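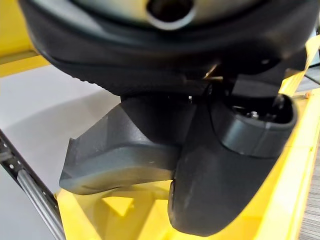
Issue 369

Search stories Go

Yellow bins, yellow shelves: how Yilma stores its bags
December 7, 2023

The stockroom at Yilma in Gatham holds bags and nearly nothing else. Most of them are black. The company sells small pouches, camera bags and day packs, and its best seller is the Flita, a soft pouch with a loop that comes in black or dark gray. When we visited, the stockroom manager had just finished the second half of a move that began in July, when the old wooden racks came out.

"We had everything in brown cartons on brown shelves in a brown room," the manager said. "A black pouch would go to the back of a carton and you would find it a year later."

The new shelves are painted yellow, and so are the ones in the small storeroom at Clavusham. The bins are yellow as well. I asked if the color had been a matter of taste.

"Not mine. I would have picked gray. But a black bag on a gray shelf is hard to see when you're tired, and on yellow you see it from the door."

The bins are for small items: spare buckles, shoulder straps, zipper pulls, the little cards that go in each pocket. Bags stay out of them. The manager said this took some getting used to, since the staff had always thrown pouches into whatever was nearest.

"A pouch in a bin gets another pouch on top of it, and then the bottom one has a crease across the front. People send those back. We had 200 come back in one season and a good part of them had nothing wrong except the crease."

So the bags sit on the shelf with space between them. Soft ones are stood up with a bit of paper inside, and the strap is tucked under or laid to the side. Hanging them by the loop was tried at Gatham for a few weeks and dropped. The loops stretched.

The shelves are the adjustable sort, with slots up the posts. I asked how often they get moved. "More than I thought. Day packs are tall, so when a delivery of those comes in, we take a shelf up a few slots, and when they've gone out we put it back. You need two people and you need to clear it first. We learned that one the hard way."

Cleaning is the part the manager complains about. Glossy paint shows dust, and black cloth picks it up. Each shelf gets wiped with a damp cloth before new stock goes on, then a dry one. The bins are rinsed in the yard when the weather is good enough.

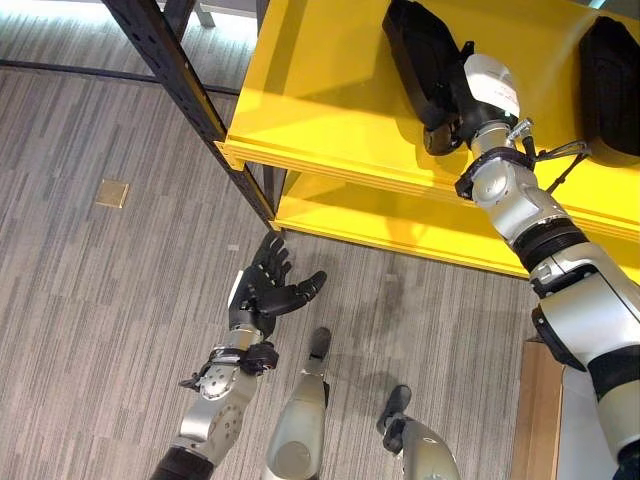
One of the packers, who had been listening from the next aisle, said that the top shelf was still the wrong place for the Flita and that it ought to be at waist height, where the day packs are now. It gets picked all day long. The manager didn't argue.

"That's the next change. We put the pouches up there when we thought the day packs would be the big seller. They weren't."

I asked what the stockroom holds when it is full. The last count came to 3379 pieces across both sites, with no more than 1000 of them at Clavusham. There is room for more at Gatham, but the manager would like to keep a few shelves clear for returns, which used to pile up on the floor by the office.

Returns are checked on the shelf under the light. Zippers first, then the lining, then the seams at the strap. Anything with a fault goes to the repair bench and the rest is brushed and put back.

"If you only do one thing," the manager said, "label the edge of the shelf and leave the bag alone. Tape leaves a mark on the cloth and you don't get it off."

Shares 200 Comments 3

We did our church storage closet in yellow bins after our old ones cracked. Agree about the dust. Black choir folders are just as bad.

What paper do you put in the soft pouches? Tissue went flat on us in a week.

I have a Flita with the crease across the front. I wish I had known I could send it back.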